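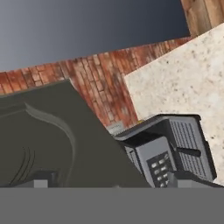 Home Minutes Agendas Reports Archive Contact

Junside Evaluation Group
Minutes of the review meeting held 22 December 2022
Subject: Arkero simulated kitchen package, trial license

1. Minutes of the previous meeting

The November minutes were accepted with one correction. Under item 4, "license server" should read "license file." Nothing else was raised.

2. Status of the trial

The trial license from Goel covers the kitchen scene, the single-arm controller and the task editor. Installation at the Flarville office is complete. The second workstation needed a newer graphics driver before the scene would load, and the release notes do not mention this. Goel has been told and has opened ticket 2653.

Work to date has been limited to two tasks: opening an upper cabinet door by its bar handle, and pressing a button on the espresso machine. Both run in the same kitchen. The cooktop has been left out of the task list for this phase.

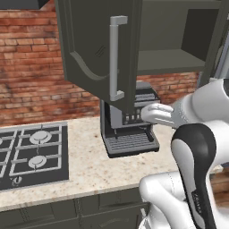

The group had asked for button presses to be scored by travel and not by contact alone. The current build reports contact only. Goel states that travel will be exposed in the next release but gave no date. Until then, results for the espresso task are to be marked provisional in all internal reports.

3. Findings

3.1 Door task. The hinge model was judged adequate. Door friction can be set per cabinet, but the value returns to default when the scene is reloaded. A startup script now restores it. The script is in the shared folder and should be used by everyone running trials.

3.2 Clearance. An open upper door reduces the space available to the arm when it approaches the espresso machine. The planner treats the door as a fixed obstacle at the angle it had when planning began. If the door moves afterward, the plan is not updated – the operator must request a new one. Members disagreed on whether this is a defect or a documented limit. It will be put to Goel as a question.

3.3 Camera placement. Views can be saved with a task, which was considered useful. A saved view does not keep its field of view setting, so comparison between runs requires that value to be entered again by hand.

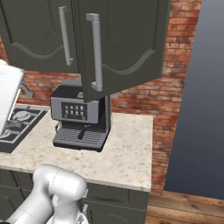
3.4 Run volume. Over 430 runs have been logged across the two tasks. The log format is plain text and was read without trouble by the existing analysis tools. Timestamps are in local time with no offset recorded. The group wants UTC.

3.5 Surfaces. Brick textures look stretched at close range. This has no effect on contact results. It may matter if rendered views are used for training, and the point was noted without a decision.

4. Support and terms

Replies from Goel have been prompt on installation matters and slower on questions about the planner. The quoted terms allow 2 workstations per license. Junside would need 4, and the quote does not say whether a second license would share the same support agreement. A revised quote is to be requested in writing.

The group did not accept the clause allowing Goel to collect usage logs by default. It should be off unless switched on by the site.

5. Actions

a) Send Goel the planner question from 3.2, with a log of one run in which the door angle changed after planning.

b) Request a revised quote and an amended clause on usage logs.

c) Rerun the door task with the friction script in place and discard earlier runs in which the default value was used.

d) Repeat the upper cabinet reach with the arm in front of the counter, and save the view and its field of view value in the run notes. 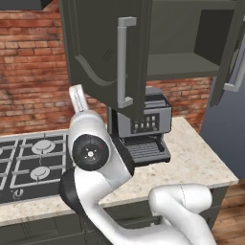 6. Decision

The purchase decision was deferred. The trial license is to be extended if Goel agrees to do so at no charge. If not, the group will report on the results already held, with the espresso figures still marked provisional.

7. Other business

The Flarville workstation is to be left switched on between sessions – the license check fails after a cold start unless the network is already up.

Next meeting: to be set once the revised quote has been received.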